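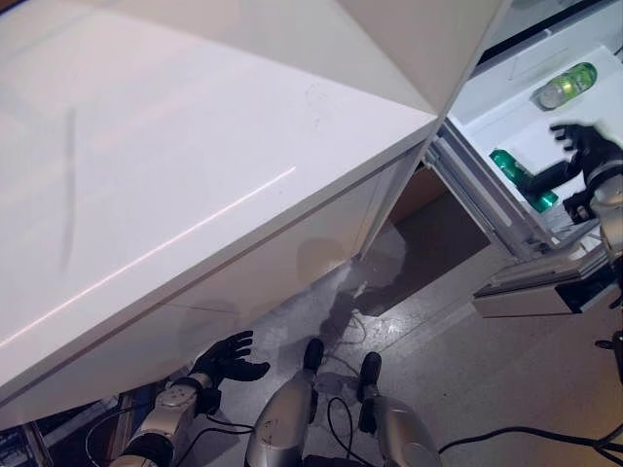
Our project is about how people lay out a shared fridge and how much room gets wasted. Four of us on the team, 2 weeks of work in April, one white fridge in the Jostley building kitchen. Main question: do bottles go in the door or on the shelves, and does it matter? In our kitchen a green plastic bottle was lying on its side on an upper shelf, and a darker green one was lower down, nearer the door. That is pretty typical of what people told us they do. Bottle is too tall or the door bin is full – lay it flat somewhere and close the door.

Method
Short survey first, paper forms taped up by the sink. 60 handed out, not all came back. Then the layout trials, same groceries every time, bought from Sitthichai down the street. Each layout got timed with a phone stopwatch: open door, find the item, take it out, close door. Spyros Lazarević did the timing, rest of us took turns finding things.

Layouts tried
A – everything wherever it fits (what we started with)
B – all bottles in door bins, shelves for food only
C – tall bottles flat on upper shelf, short ones in door

What we found
B was the easiest to search. Also the most annoying to load, because the big bottles knock against the shelf above the bin. C was ok but flat bottles roll when you pull something from behind them, and one with a loose cap leaked onto the shelf below. Not repeating that. A was slowest, no suprise.

Weight in the door is a seperate problem. We set a limit of 4 full bottles for it and didn't test more, didn't want to pay for a hinge.

Metal containers
Second part of the project, not finished. Plan was to compare plastic bottles with metal ones for grip and for how much shelf they take up.

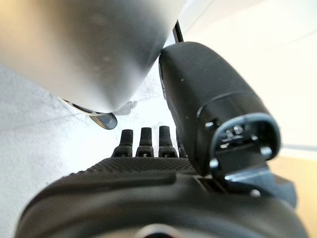

Fig. 2. Silver-grey metal cylinder, rounded end, close up.

Rounded ends are bad for standing upright in a bin, so these would have to go flat as well. Need a stopper or a strip of rubber mat on the shelf. Mat we ordered (Urnisora, 80 cm roll) came too late to use.

To do
– redo layout C with the mat
– type up rest of the survey forms
– clean the fridge before we hand back the key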